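Buying automation for a small workshop: tips from someone who has paid for the lesson

Start with the boring costs. The machine is the bit you look at in the catalogue and it will be the bit you complain about least. My first budget for the unit at Gurport had one line in it, the price, and a smiley face. The smiley face was over budget by October.

Get the whole price in writing. When Drosach quoted me for a small arm, the figure was very reasonable and left out the mounting plate, the power supply, the cable between the power supply and the arm, and delivery. Ask for a quote that would let you switch the thing on. Use those words, and watch the second quote arrive a good deal fatter than the first.

Set aside money for cables and somewhere to run them. I put down 40 pounds for "leads etc." and the etc. came to almost 400. That was cable covers, a longer lead, a longer lead than that, and striped tape so people would stop treading on the first two.

Measure the door. Then measure the turn after the door. Liis Ramanauskas, who had the unit before me, left a pencil mark on the frame showing the widest thing that had ever gone through it, and I took this for a child's height until the day the bench came.

Do the job by hand before you automate it, with hand-held grippers if you can borrow or hire a pair. An afternoon of picking up your own cups and packets with jaws instead of fingers will tell you more about what to buy than any brochure. Keep a notebook by you and write down every object that slips or needs a second go. Those are the ones to take to the supplier.

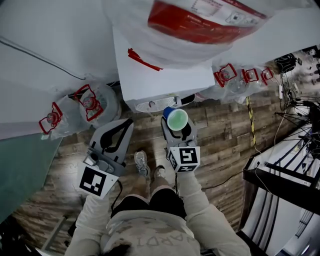 How much should I keep back for grippers and spare pads?

Plan on spending as much again on the gripping end as you think is decent, and then order the spare pads on the same day. Pads wear, and the ones you need will be the ones with a long wait. I allowed 700 for the lot in the first year, had very little left by the end of it, and still think it was the best-spent line on the sheet.

Buy the jaws for your worst object. Everybody demonstrates with a nice square block. If you handle thin cups, shiny wrapping or anything with a rim, take a bag of them to the showroom and be a nuisance. The man at Sotel sighed at my carrier bag, but he did find me a softer pad.

Check what the software costs in year two. Bite, the program I use for planning moves, was free for long enough that I forgot it had ever been going to cost anything. Put the renewal in your diary with a month's warning, and save your settings somewhere that isn't inside the program.

Leave floor. Draw the machine at full stretch on squared paper, then draw yourself next to it holding a box. Shelving can go up the wall. You can't.

Second-hand is fine for racks, benches and stands. I'd go second-hand on an arm only if I could see it run through its whole reach with a load on, and only if the controller came with it. "Controller available separately" means a weekend on auction sites and a new vocabulary.

Things I'd buy on day one next time:
A power strip with its own switch, mounted where you can reach it
4 good clamps
Labels for both ends of every cable
A proper stool

And keep the packaging until the warranty runs out. It takes up half the unit and you will hate it. I threw mine away in a fit of tidiness, and the return carton cost more than the part that went in it.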